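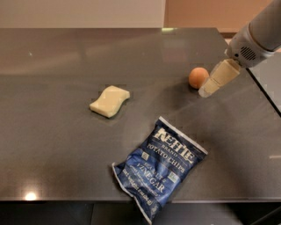
Lovely Pangilinan wrote in to ask whether an ordinary person can really just walk into a sentencing hearing and sit down. Yes! Most criminal courtrooms are open to the public, and the Zetitz Court Watchers would love to see more people in those seats. These are the questions we hear most.

Do I have to sign up first?

No. Check the calendar posted in the lobby, pick a courtroom and go in quietly. If you'd like company the first time, meet our group by the Alhassan Street doors at 8:30 a.m. and we'll walk you through security.

What will I hear?

Usually the prosecutor speaks, then the defense, and sometimes a victim reads a statement. The judge then gives the sentence and often explains it at length. That explanation is my favorite part - you get so much more than a headline can hold.
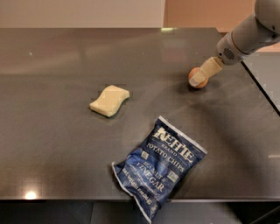 Why did the judge go lighter than I expected?

Judges look at age, prior record, a guilty plea, and whatever range the law sets for that charge. You may still disagree, and plenty of us do! Write down the reasons given while they're fresh. 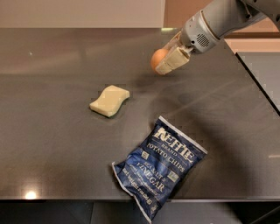
Bring a paper notebook for this, as phones have to be off in most of the courtrooms. Last year our members filled out 785 note sheets, and reading them side by side is fascinating.

Can I talk to the victim or the family?

Please don't approach them. If they come to you, be kind and keep it short.

Are any hearings closed?

Some are. Juvenile cases often are, and a judge can clear the room for certain testimony.

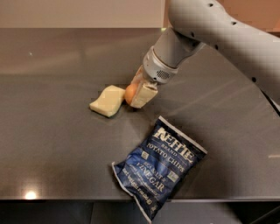
If the bailiff asks you to leave, go right away and try another courtroom down the hall. There is nearly always something else on.

Who do I contact about training?

Trinidad Sison runs the evening class every January. It's free, it has room for 17, and it fills up fast - so get your name in early!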